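A Saturday at the Trillmont open house

2026-05-09

I have been meaning to write this up all day, and now the dog is walked and the dinner dishes are soaking (more on dishes in a minute), so I'm going to sit down and do it before I forget the good parts.

If you've read this blog for any length of time you know I will go to an open house for nearly anything. Fire stations, water treatment plants, that button warehouse in March. So when my neighbor Malsha Sivakumar told me that Trillmont was letting people in to see the robots they've been teaching to do housework, I had my shoes on before she finished the sentence. She drove, thank goodness, as the turn off Cutbridge Road is easy to miss and I have missed it twice in my life already on other errands.

I was expecting a shiny hall with a rope and a stage. There was a little of that in the front room, where they had coffee and a table of handouts and a man from Bhuiyan, the company that makes some of the motor parts, who was very nice and gave me a pen. But the part everybody lined up for was in the back, and it was a kitchen. A plain old kitchen with a tiled counter and a double sink and somebody's toothbrush standing in a cup, just like you'd find in your aunt's house. I felt right at home.

We went in small groups, 15 at a time, and there were up to 400 people expected over the day, so you can imagine the line. Malsha and I stood in it and talked about her tomatoes. I didn't mind one bit.

The job they were showing was work at the sink. I had pictured a robot with a face, I suppose, or at least shoulders, but what you mostly pay attention to is the pair of arms. They reach over the counter from the front, the way yours would if you were standing there, and each one ends in two black fingers. Two! I went home and tried picking up a mug with only a thumb and one finger and I can report that it is not easy on the wrist.
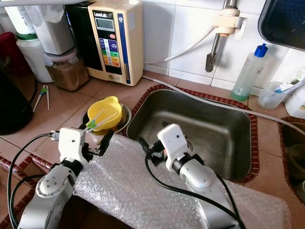
How does a robot learn to do a job like washing up?
Mostly by being shown. A person guides the arms through the job over and over, the movements get recorded, and the computer works out from all those tries what to do when the cup is in a slightly different spot.

That was how Tharindu Paul explained it to our group, anyway, and I've boiled it down a good deal. He was our guide in the kitchen, a tall young man with a quiet voice, and he had the patience of a kindergarten teacher. He told us they had recorded 900 tries at the sink so far, and that he had personally sat through a big share of them. A lady behind me asked whether he washes his own dishes at home and he went a bit pink and said he has a dishwasher.

What surprised me was how much there was to think about. I have washed a cup every day since I was tall enough to reach, and I have never once thought about where my elbow goes. Tharindu said the elbow is half the battle. The arms have to get down into the sink without bumping the rim, or the faucet, or each other, and a steel bowl throws light around in a way that makes it hard for the computer to tell where the edge is. The yellow cup is a favorite with the team for the opposite reason, he said. It's bright and it shows up nicely against all that steel. I have a yellow colander at home that I'm now looking at with new respect.

We got to stay for a couple of turns. People kept leaning forward and holding their breath – I did it too – as if the arms might get nervous with us watching. A little boy near the front whispered "come on, come on" the whole time, and I thought that was about the sweetest thing I'd heard all week.

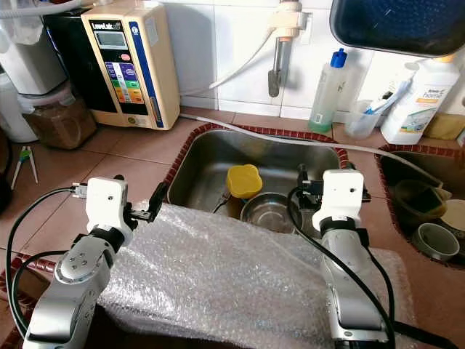
Both arms at the big sink, with the yellow cup and the steel bowl in the basin.

Now, the questions. Our group had a lot of them and I'll give you the ones I managed to write on the back of my handout.

Somebody wanted to know what happens if it drops something. Tharindu said it drops things plenty, and that they keep those recordings too and mark them, so they know which ones went wrong. I liked that. I asked how long it takes to learn one new job, and he said the simple ones might take a couple of weeks and the fiddly ones go on for months. The handout says they have 13 household jobs on their list for this year. Folding towels is on there. I would pay good money for folding towels. Fitted sheets are not on there, I checked, and when I brought it up he just shook his head at me slowly.

An older gentleman from Kirnuvthorpe, who had come a long way on the bus, asked the one I'd been wanting to ask and hadn't quite dared. He said his wife has bad hands now and can't grip a wet plate, and would something like this be in a regular person's house in time to do her any good. The room got a little quiet. Tharindu didn't give him a sales pitch. He said he didn't know, that it was slower than people and needed somebody nearby, and that he hoped so. Then he went over and talked with him for a good while after the rest of us had moved along. I thought well of him for that.
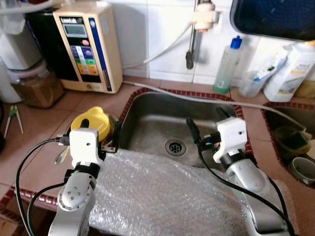 The left gripper with hold of something yellow by the edge of the sink.

I'd be fibbing if I said I came away wanting one tomorrow. It is slow! I could have done the whole sink and wiped down the stove in the time we stood there. And I'm not sure I'd want to give up the dishes altogether, because that's when I do my best thinking and also when I call my sister. But I was charmed by it, and I learned more than I did at the water treatment plant, where the audio on the tour was broken.

Malsha was less taken with it than I was. She wants to know who's going to clean the robot. We argued about that all the way back down Cutbridge Road and then stopped for pie.

They told us at the door that they'd like to hold another open house once the towel folding is ready to be looked at. If you want to come along, leave a comment and I'll let you know when I hear. Malsha's car has room for two more in the back, if you don't mind sharing with the tomato stakes.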